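Notebook, January, started 8.15 in the morning

Distemper for the Flekenach shutters, second week

Cold start today and the size had set to a good wobbly jelly overnight, so I was in a better mood than I deserved to be by the time the kettle had boiled. For anyone picking this book up after me: we are still trying to get a soft warm pink for the shutter panels, the one the old paint scrapings seem to point to, and we are still not there. The last three cards all dried far too chalky. Lovely when first brushed out, and then you come back from lunch and they look like the inside of a school cupboard.

Went back to the bag of whiting marked batch 1512 as it grinds finer than the new stuff, even if it does get up your nose. Soaked it in 500 ml of rainwater from the butt (strained, there were leaves) and left it well alone while I warmed the size. I do mean warmed. Last week I let it get too hot while talking on the telephone and the whole pot smelt of old boots until teatime.

The colour I keep carrying about in my head is peach skin, pink and red in the blush and then paler and yellower elsewhere, and I think my trouble has been trying to get all of that out of one pot. A pale yellowish ground first, then a thin pink over it, might be kinder. Red ochre by itself goes to brick the moment you turn your back. 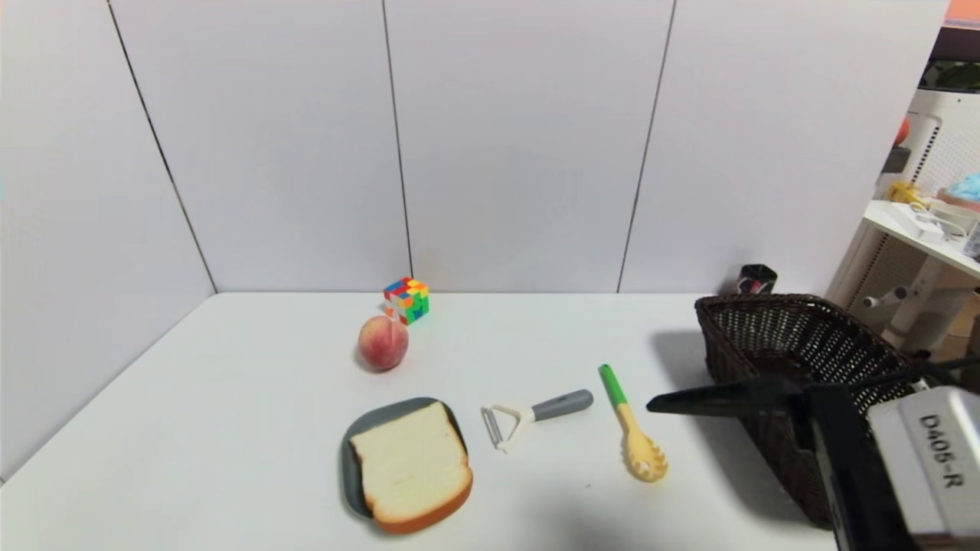
Card 9

Ground: whiting as above, 80 g of the Brirent size (the pearl kind, weighed dry, soaked from last night), a small spoon of yellow ochre let down in water first. Brushed out on lining paper and on an offcut of the old pine, along the grain.

Top coat: same mix thinned until it ran off the brush in a string, with a scrape of red ochre and the least bit of the Dellex rose. That rose is fierce, please go gently with it, I had to throw away a whole cupful.

First coat behaved very nicely indeed. The second dragged a little on the paper where I went back over it, which is my own fault and an old bad habit – lay it on and leave it, as I tell everybody else. On the pine it sat better, and you can see the yellow coming through at the edges of the strokes. I held it up at the window for a good long while and was really rather pleased.

Then the whites. I had been judging the cards against white as if white were one thing, and of course it isn't. The tabletop is smooth and matte with a faint greyish cast to it, and a warm pink looked at beside a cool white will always seem pinker than it is. I should like us all to judge against a piece of the ground coat from now on. 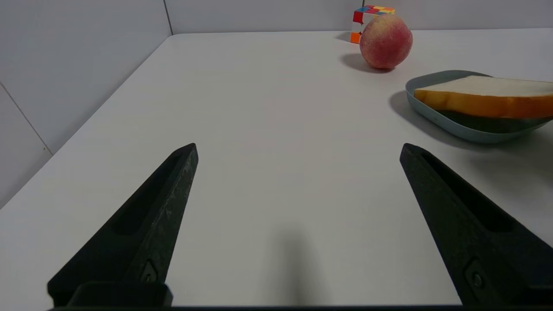

Still to do

Rub test on card 9 with a dry cloth, then a barely damp one, once it has had a full night by the inside wall. Not near the stove please, the paper cockles.

Write to the Moussa workshop and ask whether they put a drop of linseed in theirs. I have a feeling they did for the church benches, but my notes from that visit are under a coffee stain.

More size to soak before going home. The brown jug has a crack in it, so use the enamel one.

Stopped at 4.40, light gone.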